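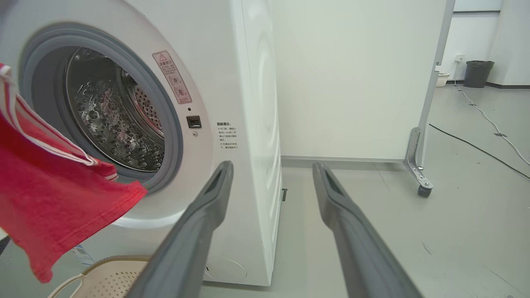
4.2 Washing at home and what the households told us

Most of the people who kept a diary for us were happy to talk about laundry at great length, and I have to say we were happy to listen. We had gone in expecting that the amount of water used would follow the number of people under the roof. It did in a loose sort of way, but habit mattered a good deal more. Some families ran a load whenever the basket looked untidy, while others held everything over until Saturday and did the lot before lunch.

The diaries gave us 672 usable entries across the two towns, Firar and Carex. Set out by time of day, these show an early evening bump that readers will notice straight away - that is the hour when school uniforms and work shirts come off, and it showed up in both towns.

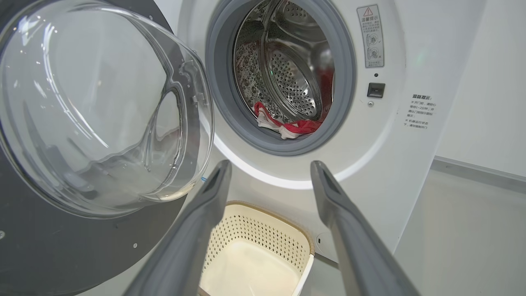

Figure 6. A front-loading washing machine with its door open.

Carex people also washed later at night than their neighbours, which Jocelyn McKinnon had suggested to us well before the diaries came back. She grew up there and put it down to the old night tariff, and several of the older residents told us much the same over a cup of tea. The tariff was dropped in 2000, yet the habit has carried on quite cheerfully without it, even among younger couples who never paid a bill under the old rates.

We asked as well about colour sorting, favourite cycles and cold washing. Answers on the first two were too mixed to be of much use here, though they made for lovely reading. Cold washing was more common in Firar, and we come back to it in section 4.3 when we look at the power bills.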